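The Shape Box

I was meant to be clearing out Aunt Úna's back room, and what I was doing was sitting on the floor of it with a cold tea, going through a biscuit tin.

Muireann had given me strict orders over the phone. Books in one pile, linen in the other, anything with a plug goes to Brendan. She hadn't said a word about toys, so I felt I had a free hand (I'm the younger sister, I look for gaps). And the tin was full of them! Buttons on top, then a Plitcombe bus ticket, then right down at the bottom the little plastic shapes we used to fight over every wet Easter.

You have to understand that these weren't just blocks to us. The star was the Queen of Skumis. Skumis was a country, and it lay entirely on Úna's chopping board, which she let us have once the bread was cut. The darker stripes in the wood were rivers. You could only cross a river if you paid, and Muireann, who was nine and a terrible crook, owned all the bridges. I once owed her 1,078 buttons. She wrote it on the inside of the pantry door and I think she still considers it a live debt.

I took the lot through to the bench and set them out, just to see if I remembered where everybody lived.

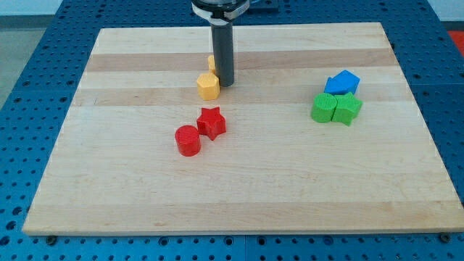 The yellow ones were always the millers. Don't ask me why a hexagon should be a miller, but it was, and he was a mean one, and he had a thin relation who stood behind him and agreed with everything. Red was royal. In April, when the whole family came down, my cousins would invade, and there'd be weeping, and Úna would put her head round the door and ask which of the great powers wanted jam.

I must have been at it a good while, because when the doorbell went I had the Queen halfway over the first river and was doing her voice out loud. It was Fatima Okonkwo from next door, come about the wardrobe. She looked at the board, and she looked at me, forty years old with dust on my knees.

"Who's winning?" she said.

"The miller. He's holding back the flour."

She thought about that, put down her bag and pulled up the other stool. "Well, he can't be allowed to," she said, and pushed the star right across the water without paying a penny.

We didn't get to the wardrobe. At six Muireann rang to ask how the piles were coming on, and I told her Skumis had fallen and the bridges were free to all. There was a long silence on the line.

"You still owe me the buttons," she said.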